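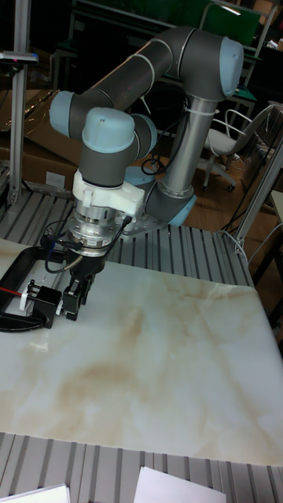
Kudlow add-ons: frequently asked questions

What is Kudlow?
Kudlow is a small adventure game from many years ago, with a free editor. Players still make their own chapters for it, and we call these chapters add-ons. This page is about installing them and keeping your saved games safe. For questions about making add-ons, please read the editor manual first.

Which version of the game do I need?
Version 7 or newer. Some old add-ons start in version 2 also, but the music does not play and the map screen stays black.

My saved games disappeared after I updated. Are they lost?
Most probably not. Until version 7 the game kept the saves inside its own folder. Now it keeps them in your user folder, under Kudlow, then Saves. Copy the old files there and start the game again. Please copy them, do not move them, so you still have the old ones if something goes wrong.

How many save slots can an add-on use?
There are 9 slots for each add-on. The main game has its own slots and they are not shared.

Can I continue with my character from one add-on to another?
Only if the author allowed it. Plorthorpe and its second part, Return to Plorthorpe, can do this. At the end of the first part you must save in slot 7, and the second part will look for it. Any other slot is ignored. Several people wrote to us that this is strange, and we agree, but Joon-young Won made it like this and we do not change the work of authors.
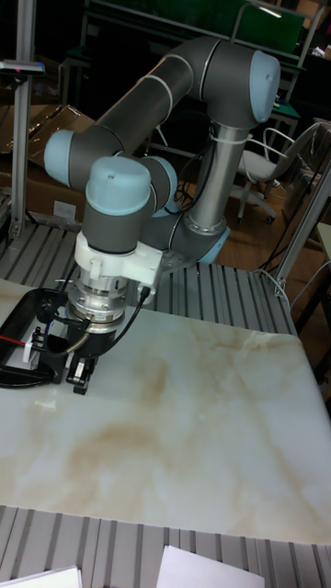

Robot arm with light blue joint caps.

The text in Kurtuluş shows wrong letters. What can I do?
You have the first release. Şükran Dağdelen made a new font file in June that contains all Turkish letters. Download the add-on again and replace the whole folder. Hülya Polat checked all the dialogs after this, so if you still find a mistake, send us the name of the room and the sentence.

Does the game run on Linux?
Yes, with the Javo launcher. Write the folder names in small letters, or the launcher will not find the sound files. Yanling Han keeps a list of add-ons which were tested with Javo. If an add-on is not on the list, it can still work.

May I put an add-on on my own website?
Ask the author. If the author does not answer, put a link to our download page instead.

Who do I contact about a broken download?
Write to Cor Aerts through the contact form. Give the name of the add-on and the size of the file you received. We answer in English, Dutch or Turkish.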